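Cliltano Lulero hand-held gripper, capture version

Product group: demonstration capture
Supplied by: Cliltano

The Lulero is a two-finger gripper for recording manipulation examples without a robot present. The operator carries out the task by hand with the tool, and the recording is later used to train a policy for an arm fitted with matching fingers. It is intended for household work such as clothing, bedding and small objects.

The wide-angle camera records the fingers together with a large part of the room. Lens distortion is left in the file. Correction is applied on export, using the calibration stored under the unit's number.
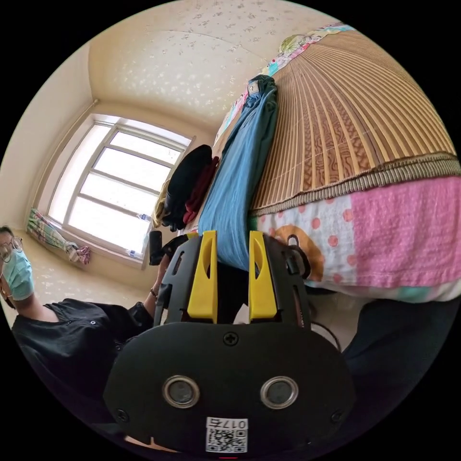

Soft items need more episodes than rigid ones. For folding and sorting we suggest 2,000 accepted episodes per task, spread over at least 16 rooms. The Alhassan clothing set, recorded with this model, holds 1,511 episodes after review; a further 327 were rejected, mostly for lost tracking or an unmarked start.

Recording notes
Start and end each episode with the fingers fully open.
Keep the cable clear of the fingers.
Change the layout of the items between episodes.
Do not tidy the room first. Background variety is useful in training.

Files are written in Gikia format, one folder per episode, with video, finger opening and tool position on a shared clock.

Supplied with the unit
Gripper with fingers fitted
Data cable
Calibration board
Printed set-up sheet

Spare fingers are sold in pairs. Recalibrate after fitting them.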